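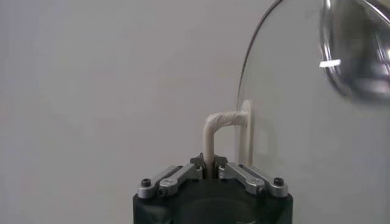 How long should the wall dry before the first shelf goes up?

Two full days after painting, and longer if the room smells like paint when you open the door in the morning. Fresh paint grips the back of a rail and comes off with it the first time you change your mind about the height.

Section 8. Mounting the Ikdale wall rail

In the bag you will find the rail, a paper template, wall anchors, screws and an end cap for each side. You supply the drill, the level, a pencil and a second person with patience.

1. Decide on the height. Hold the rail where you think it should go, then have the second person stand back and look. They will say it should be higher. Settle this before drilling.

2. Find the studs. Run the stud finder slowly from left to right, then back again, and mark both edges of each stud. If the two passes disagree, believe neither and start over.

3. Tape the template to the wall with painter's tape. Set the level on the printed line. The ceiling is not a level, and in older houses neither is the floor.

4. Drill through the marked circles with a bit that matches the anchors. Stud holes get a screw and no anchor.

CAUTION: Do not drill directly above or below an outlet or light switch. Wires tend to run straight up and down from them. If you have any doubt, turn off the power to the room and call an electrician.

5. Tap the anchors in until they sit flush. An anchor that spins is in a hole that is too big. Move up one anchor size, or move the rail and practice your patching.

6. Hold the rail in place and start every screw by hand. Tighten them only when all of them are in. People who tighten the first one fully get to meet step 6 again.

7. Check the level once more, then press on the end caps. They click. If you lose one, the part is sold separately, at a price we did not set.

NOTE: The 900 mm rail must catch at least 2 studs. Plasterboard on its own will hold the rail nicely right up to the moment you add books.

Before you load it

Hang one bracket and pull down on it firmly with your hand. Nothing should creak or shift. Put the heaviest things nearest the studs and leave the vases for last — they have the most to lose.

Go over the screws with a hand screwdriver after a month. A quarter turn is plenty. For brackets and shelf boards, go to Section 9.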